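Friday, back room of the cafe in Prutport, finally starting on the bus timetable mess. 18 is cut to 2 a day from March

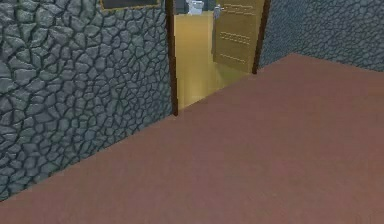 stone wall, reddish floor

Kernach people now have to change at Sial. 70 min wait. Seventy!! with shopping
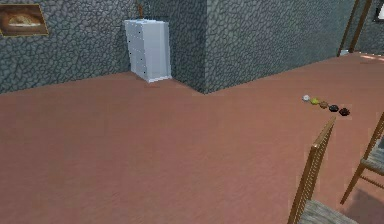
Last bus to Honness goes before the late shift ends, so thats no use. Petition's at 400 names. Sign it if you like bread as much as whoever hung that picture

Paper copies in Sial libary too 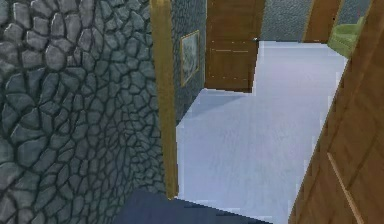 and the post office, till 5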